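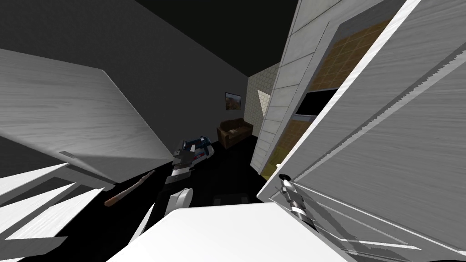

Vol. 2, Page 14

Filed under: Minutes / Equipment and Budget

EQUIPMENT PLANNING MEETING — 2019-12-29

Present: Maeve Hanrahan (chair), Jong-dae Sung, Sille Ravn, Sverre Lundgren (minutes)
Apologies: Ita Hennessy

1. November minutes
Accepted with one correction. The Conneely quote is for two wrist mounts, not one.

2. Simulator work
Jong-dae reported on the house model. Both arms now load with their grippers, and the stick on the floor near the central arm is the current pickup object. Sille asked for the door tasks to come next, with the large white door first. Agreed. Jong-dae wants the room tilt looked at before new runs are started.

3. Workstation
Salwood quoted $3,097 for the rendering workstation, delivery included. Girkalik came in lower but left out the graphics card. Maeve will ask Girkalik for a full price. No order until both quotes can be compared line by line.

4. Grippers
Spare finger set from Vika: $405. Approved. A second force sensor at $1,305 was discussed at length. Sille would like it on the bench before the physical door trials. Maeve would prefer to see simulated results first — held over to the next meeting.

5. Floor space
The bench for two arms needs clearance for a full-size door. Sverre to measure the back bay and send a sketch to Ita.

6. Actions
Jong-dae: room tilt, then door tasks
Maeve: Girkalik quote
Sille: place Vika order
Sverre: measurements and sketch

Meeting closed. Next date to be set by email.

2 shares | 3 comments

Ita Hennessy: Sorry to miss this. Please include ceiling height in the sketch.

Sverre Lundgren: Will do.

Sille Ravn: Vika needs our account number on the order form. Maeve, can you send it to me?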